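Tote (container)

A tote, also tote bin or tote box, is an open-topped rectangular container used to move and hold loose goods in warehouses, workshops, kitchens and homes.
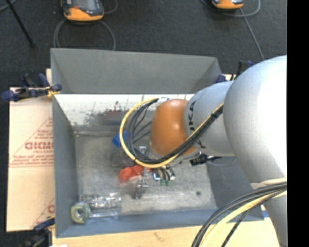

The word covers a lot of ground. In a stockroom it usually means a box one person can carry. In a factory it can mean something much larger that needs a pallet jack. Gray and blue are the usual colors, though any color can be ordered in bulk. Not to be confused with the tote bag, which has a seperate article.

Shape and parts

Four walls, a floor, a rim. Walls are flared, meaning they lean outward from floor to rim, so empty totes drop one inside the next. Straight-walled totes hold more for the same footprint but don't nest, and have to be stacked or folded flat. Corners may be rounded, square or folded at an angle depending on how the thing was made.

Rim is the part that takes the load when lidded totes are stacked. Handles are molded under it or cut through the short ends. Cut-through handles are easier on the hands, bad for small parts. Some floors have drain holes. Some have ribs, which stiffen the floor but catch screws and grit.

Materials

Mostly molded plastic. Sheet metal for hot or oily parts, fiberboard for short runs and shipping one way. Wooden ones are older and still seen in orchards. Corrugated plastic sheet, folded and riveted, is light and cheap and gives out at the folds first.

Liners

A liner is a loose sheet or inner strip laid over the floor or up the walls. Felt, foam, rubber, plain card. Protects the goods or the bin, sometimes both. Pale liners show every scratch, which inspectors like and everybody else complains about. Glued liners peel at the edges and are a pain to replace. Loose ones slide.

History

Stacking boxes are very old and no single maker can claim them. The nesting form with sloped walls spread with molded plastics. Among smaller makers, Marchetti sold a sheet metal tote with folded corners, later copied in plastic by Olwood. The Olwood catalog listed 143 sizes at its longest. Fiorella Parisi, who drew many of the later ones, cut the list to 18 on the grounds that most of the rest did not nest with each other. The 18 are still in use. Viltivero made lids to fit them but never the boxes.

Use

Order picking, kitting, returns, parts washing, laundry, toys. One item type per tote is the common rule for storage; mixed totes are used in picking and returns. Overfilling is the usual fault. Goods above the rim get crushed by the next tote up.

In bin picking, items are lifted out one at a time by hand or by machine. Wall slope matters a good deal here, as things in the corners are the hardest to get at. Shallow totes are quicker to pick from, deep ones save shelf space.

Wear and cleaning

Scuffing on the floor and lower walls is normal and dosn't affect strength. Cracks at the rim or corner do, and a cracked tote should come out of the stack. Smears of grease, paint or label glue come off with warm water and dish soap, or a plastic scraper for glue. No wire brushes on plastic. Dry upside down, not nested. Wet totes nested together stick, and smell after a while.

Raffaele Tedesco's handbook for Jivgate suggests pulling a tote after 2,000 trips whatever it looks like. Tae-yang Joo has argued this wastes good boxes and that a look at the corners is enough. Practice varies.

See also

Crate
Pallet
Shelf bin
Tote bag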